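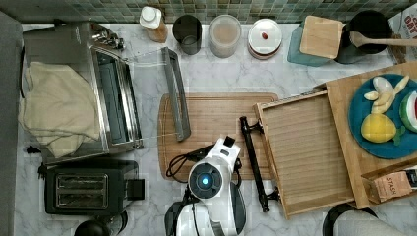

Brotow, November 26, 2022

Minutes of the meeting of unit owners, Adamczyk Court

Present: Hanna Szewczyk (chair), Przemysław Żak, Senan Foley, Detlef Lenz. Apologies: Przemysław Malinowski. Minutes taken by S. Foley.

1. Minutes of the June meeting

Approved with one correction. Under item 3, "east riser" should read "west riser." Matter closed.

2. Electrical load in the shared kitchen

D. Lenz reported on the counter circuit. The breaker has tripped repeatedly since the June meeting, in each logged case with two or more heating appliances in use. The counter outlets are all on one branch. The toaster oven and the two-slot toaster at the same end of the counter are therefore fed from the same breaker, along with the outlet by the door.

Two options were put forward:
(a) a second branch circuit for the counter, run from the existing panel;
(b) no new wiring, and a posted rule that only one heating appliance is used at a time.

P. Żak preferred (b) on cost. H. Szewczyk noted that a similar rule was posted in the laundry room and has not been followed. D. Lenz stated that the panel has spare capacity and that the run would be short.

Decided: option (a), subject to a written quote from Zarero. Option (b) applies until the work is complete. Three in favor, P. Żak abstaining.

Action: D. Lenz to request the quote and circulate it. P. Żak to post the interim rule.

3. Counter surface and sealing

S. Foley raised the care of the marble-look surface. The product sheet left by the previous manager does not match the material installed, and the correct cleaner is not known. Cutting is to be done on boards only. The wooden boards and bamboo trays may stay on the counter but are to be lifted and dried underneath after use.

Action: S. Foley to ask Flisix for the correct product sheet.

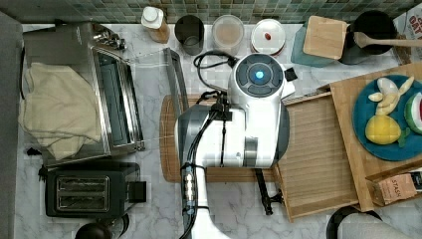
4. Hot water, units 4 and 8

Both units report slow delivery in the morning. The recirculation pump timer was found set to the wrong hour and has been reset. P. Żak asked that the return valve be checked as well. Carried over.

5. Storage fee

The fee remains at 300 per year. Unit 105 has not yet paid. H. Szewczyk to send a second notice.

6. Other business

The bicycle rack request was deferred until P. Malinowski can attend. Date of next meeting to be sent by email.

Meeting closed.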